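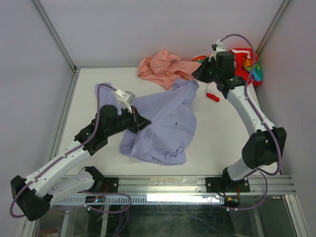 From: Liis Jankauskaitė
To: allotments list
Date: 26 September 2021
Subject: Re: Water butts at the Utine end

Inese,

I can take one of the two butts if the other is already promised. Plot by the hedge, same as before. I have a downpipe on the shed but no diverter, so if Ott still has the spare one I'd like to buy it from him.

On the size, I'd go for the 400 litre over the 500. The bigger one won't go through the side gate at Kütt Lane without lifting it over, and the slabs there are uneven. I measured the gate in May and can send the width to anyone who wants it.

The hose ban was lifted on our side but I haven't heard about the lower plots. Does Baiba know?

Also, the padlock on the tap sticks. Push it in before turning the key - it opens then.

Liis

Inese Grigaitė wrote:
> Hello all,
> Two water butts are going from the old Totov yard, one of 400 litres
> and one of 500. Both have lids and taps, no stands. They need
> collecting by car, and I can help load in the mornings.
> Austra has asked for one but hasn't said which size.
> Please reply to the list so that we don't double up.
> Inese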